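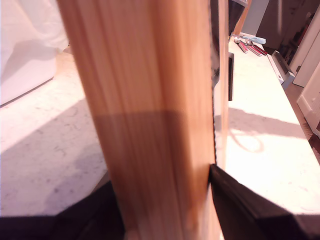 Can a machine clean up a kitchen counter yet? Parts of the job, slowly, and with a person close by for the rest.

That is the short version of a report put out on Nov 25, 2021, by Galholm, a small automation company that has been trying out robot arms on ordinary chores since May. The list had 13 of them, from putting away cutting boards to restocking a low shop shelf. The company says its arms can now finish six without help on most tries. Moving a board from one spot to another is among the six. Folding a dish towel is not.

Speed is the weak point. A counter that a person clears in a few minutes took the arm more than 40, according to the report, and much of that went to picking a grip, letting go and picking another.

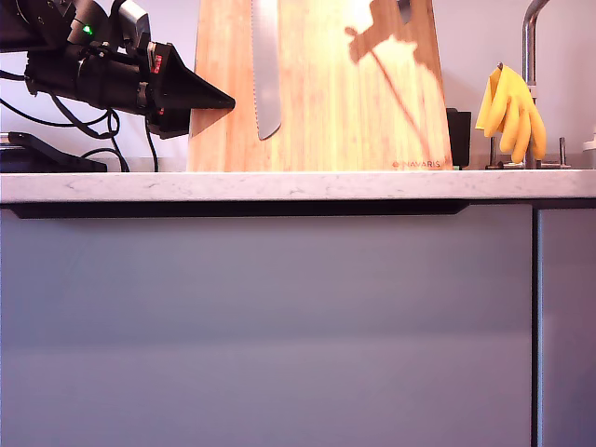

Flat, stiff things are the easiest, said Ľubomír Kuruc, who runs the trials. Knives are handled only with a staff member at the stop button, and anything limp still causes trouble.

"A rubber glove has a different shape every time you pick it up," Kuruc said. "A board is a board."

Strong daylight was another problem. Glare on metal and pale stone threw off the cameras often enough that the team now runs some tests twice, once with the blinds down.
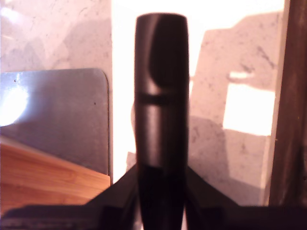

Shop work has gone a little better. At Bickerstaff, a hardware store in Wedwood, an arm spent 10 days facing up boxed goods after closing time. Staff still had to fix the bottom row most mornings - the boxes there sit too far back for the arm to reach.

Galholm has not set a price or a sale date. The next round of trials will add loading a dishwasher and wiping down a sink.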